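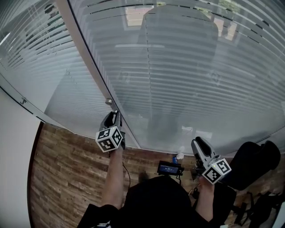 ロボットに扉の開け方を教える仕事は、扉を開けられる人なら誰にでもできる、と募集要項には書いてあった。応募した人の多くは三日目あたりで、自分が本当に扉を開けられる人間だったのか疑いはじめる。ポドベリ(Podberg)社の教示チームが使うのは、両手に一つずつ握る灰色のグリッパだ。先には引き金を思わせる黒い顎があり、上には白黒の模様を貼りめぐらせた白い立方体が載っている。曇りガラスの仕切りについた小さな丸い金属のつまみに向かってこれを構えると、人間の手がどれほど甘やかされてきたかがよくわかる。指は五本から二本に減り、手首の先がやけに長い。

チームを率いるリナ・イッサは、もともと楽器の修理をしていた。繊細な手つきを買われて入社したのだが、初日に言われたのは「もっと雑に」だったという。

「きれいにやりすぎると、ロボットはきれいな場合しか覚えないんです。つまみを一度つかみそこねて、やり直す。そういう回が入っていると助かる。ただし、わざと失敗すると、わざとらしい失敗を覚えます」

では自然に失敗するにはどうすればいいのか。イッサの答えは「昼食の直後に収録する」だった。

模様つきの立方体は、手がいまどこにあってどちらを向いているかをカメラに知らせるためのものだ。体の陰に入れば位置がわからなくなり、その回は捨てることになる。だから教示者はみな、肘を張って胸を開いた独特の姿勢になる。社内ではこれを「給仕」と呼ぶ。イッサは先日、自宅の冷蔵庫を給仕の姿勢で開け、家族に黙って見つめられたそうだ。

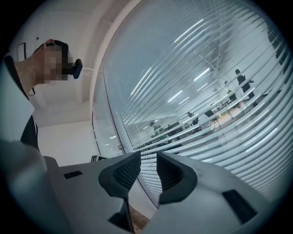
遠隔操作ではだめなのか、という質問はよく受けるらしい。実際、ポドベリも二年前までは遠隔だった。操縦者が椅子に座り、離れた部屋の腕を動かす。動きは正確だが遅く、引き出し一つに27秒かかった。同じ引き出しが手持ちのグリッパなら4秒で済む。操縦席は今も「イヴェニネ(Ivenine)」という立派な名前をつけられて隣の棟に残っているが、最近はもっぱら上着を掛ける場所として活躍している。

集めた動作で学習させるのは、アデバヨ・オカフォーの担当である。彼は教示者の名前を見なくても、動きの記録だけで誰の回か当てられる。ためらい方に筆跡のような癖が出るのだ。

困ったことに、機械のほうもそれを覚える。「バコ(Bako)」と名づけられた試作機は、扉に手をかける前に必ず一拍おく。オカフォーは制御の遅れを疑って14日間かけてプログラムを洗い直し、ようやく原因にたどり着いた。収録の大半をこなした教示者が、扉の前でいつも小さく息を整えていたのである。呼吸をしない機械が、律儀に息継ぎの間だけを受け継いでいたわけだ。

「直せますよ」とオカフォーは言う。「でも見学の方には評判がいいんです。考えているように見えるらしくて」

ウジンウッド(Usinwood)の倉庫で始まる実地試験でも、一拍はそのまま残すことになった。開ける扉は引き戸だという。チームはいま、引き戸の収録を一からやり直している。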